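FOR IMMEDIATE RELEASE
15/01/2026

Pronent Releases Nunlow, a Set of Door Tasks Taught to a Simulated Robot by Remote Control

Robotics software company Pronent today released Nunlow, a collection of 285 recorded demonstrations in which a human operator drives a two-armed robot through household door tasks in simulation. The recordings cover 82 simulated rooms and are meant for teams that train robots to copy what a person shows them. Nunlow is available now to research groups and will open to commercial customers in April.

Each demonstration was made by a person holding a pair of hand controllers and steering the robot's arms and base in real time. The operator sees the room from the robot's cameras, moves a hand, and the matching gripper moves with it. A trigger on each controller opens and closes the fingers. A thumbstick drives the base. Everything the robot senses and everything the operator commands is saved on one clock, so that a learning program can later line up what the robot saw with what the person did about it.

Doors were chosen as the first subject because Pronent's customers kept asking for them. A robot that can load a shelf or wipe a counter is of limited use in a house if it has to wait in the hallway for someone to let it in. Doors are also a fair test of how well a demonstration was given. The handle travels in an arc, the panel swings toward or away from the robot, and the base usually has to move while the hand is still holding on. If the operator hurries any part of it, the hurry ends up in the recording and later in the trained robot.

"Most of the bad door openings we have seen from trained robots can be traced to a demonstration where the person was bad at it too," the company said in a statement. "We put more time into teaching the operators than into anything else in this release."

How the demonstrations were made

Operators at Pronent train in pairs. One drives and the other watches a second screen and keeps a written log. They trade places at the end of every block of trials. Before an operator's recordings are accepted into the collection, that person has to complete four practice blocks: single door pushed open, single door pulled open, double doors opened with one arm at a time, and double doors opened with both arms working together.

The last of these takes the longest to learn. New operators tend to look at one hand and forget the other, and the forgotten gripper drifts into a door panel or the frame. The training guide tells them to park the idle arm in a set position before they do anything with the working arm, and to check it again before driving the base forward. Operators are also told to stop for a full breath once the fingers are on either side of a handle and before they close them. That pause is kept in the recordings. Early versions of the collection trimmed pauses out automatically, and robots trained on the trimmed files closed their fingers too soon.

The rooms vary in layout, wall finish, flooring, and lighting. The doors vary in color and in the shape of their panels and handles. Some are flat and some have raised or recessed panels with grooves and molding, which matter for contact. A finger that slides along a smooth door without trouble may catch on the lip of a molding. Strong, flat color is also hard on depth estimates, so a number of rooms use it on purpose.

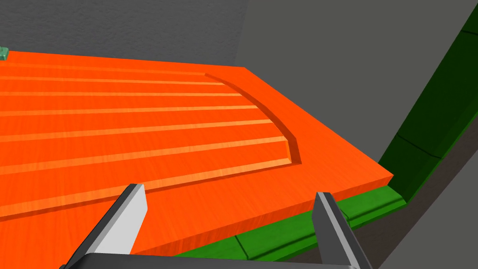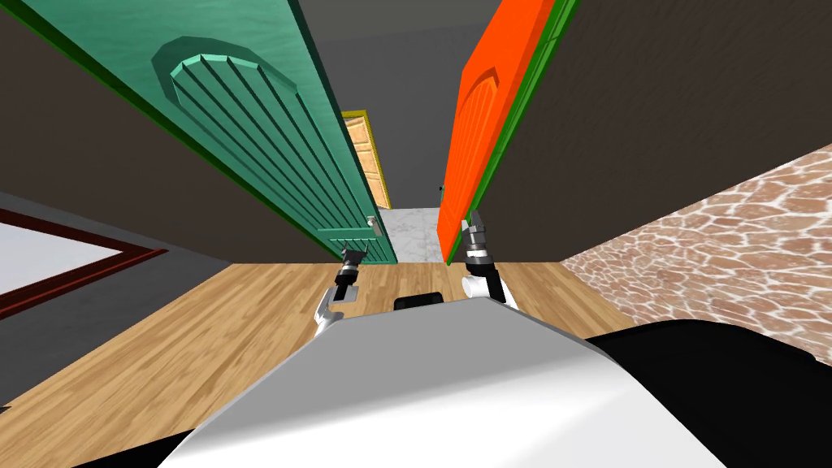 Renderings: Pronent

Close work with the grippers is the part of the job operators rate as hardest. With a gripper near the door, the panel can take up most of the view, and there is very little left to judge distance by. Operators are taught to use edges and grooves as a guide for how the door is angled and to move the wrist before they move the arm. They are allowed to back the base away and look again as often as they like. A demonstration with a second look in it is kept as long as the task is finished cleanly.

Demonstrations that fail are kept as well, in a separate folder. A failed demonstration is labeled with the point at which it went wrong and a short note from the second operator. Typical notes read "left hand on frame, not handle" or "base moved before fingers closed." Pronent does not recommend training on these files directly. They are included for teams that want to build a checker that can tell a good attempt from a bad one.

What is in the release

Every recording in Nunlow contains the camera views from the robot's head and wrists, joint positions, gripper opening, base motion, and the raw signal from the operator's controllers. The raw signal is included alongside the robot's own motion because the two are never the same. The simulated robot has limits on speed and force, and an operator's hand does not. Teams can choose which of the two to learn from.

Each recording also carries a written instruction in everyday language, such as "open both doors" or "open the door on the right and go through." The instructions were written before the demonstrations were made. The driving operator reads the instruction from the screen, does the task, and presses a pedal when finished. A reviewer who was not part of the pair then watches the recording and decides whether the instruction was followed.

Room files are supplied with the recordings so that users can put their own robot model in the same room and try the same task. Wall and floor textures, door weights, hinge stiffness, and handle types can be changed in a plain text file. Pronent asks that any group publishing results on changed rooms say which settings were changed.

Nunlow also comes with a player that lets a user step through a demonstration one moment at a time and take over the controls partway. The recording stops, the user drives from that point on, and the new ending is saved next to the original. Pronent's own operators use this to fix recordings that were good until the last few seconds.

Work with Godoy

Hand controllers for the project were supplied by Godoy, which makes remote operation equipment for laboratories and warehouses. The controllers are a standard Godoy model with one change made at Pronent's request: a stiffer trigger spring. With the original spring, operators often squeezed the gripper slightly while turning the wrist, and the fingers bumped the handle on the way in. Godoy now offers the stiffer spring as an option on all its hand controllers.

"Our usual customers move boxes, and the spring was set for boxes," Godoy said in a statement. "The Pronent operators sent us a page of notes in their first week. The spring was at the top of it, and the rest of the page was also useful."

The remaining notes, including requests for a softer wrist strap and a longer cable between the controllers and the desk, will be covered in an update to the controller later in the year.

Teaching by hand comes next

Nunlow contains only demonstrations given by remote control. Pronent is also preparing a companion project, called Plukumau, in which a person teaches a real robot by taking hold of its arms and moving them through the task. The arms go slack enough to be guided while the robot records its own joints. The method is quick to learn, and people with no training can usually open a cabinet with it on the first day. Its weakness is that the teacher's body is often standing in front of the robot's cameras, so the recorded views contain a person who will not be there later.

Plukumau will pair hand-guided recordings with Nunlow-style simulated ones of the same tasks, so that teams can compare the two ways of teaching. Cabinet doors, drawers, and sliding doors are planned. Pronent has not set a release date.

Known limits

The release notes list several things users should know before they begin. Simulated hinges do not squeak, stick, or sag, and robots trained on Nunlow alone should not be expected to handle a real door that does. There are no locked doors in the collection and no doors with round knobs, because the two-fingered gripper could not turn a knob reliably enough to make good demonstrations. There are no people or pets in the rooms. All operators in the first release were right-handed, and this shows: where an instruction leaves the choice of arm open, they tend to start with the right. Pronent is recruiting left-handed operators for the next set.

Availability

Research groups at universities and nonprofit laboratories can request Nunlow from Pronent at no charge under a noncommercial license. Requests should state the robot model to be used and the name of the group responsible. Commercial licensing opens in April, and companies can ask to be placed on the notice list now. The operator training guide, including the four practice blocks and the log sheets, is free to download for any use.

About Pronent

Pronent makes software and training material for remote operation of robots. Its products are used to record, review, and correct human demonstrations for robot learning.

Media contact: Pronent Press Office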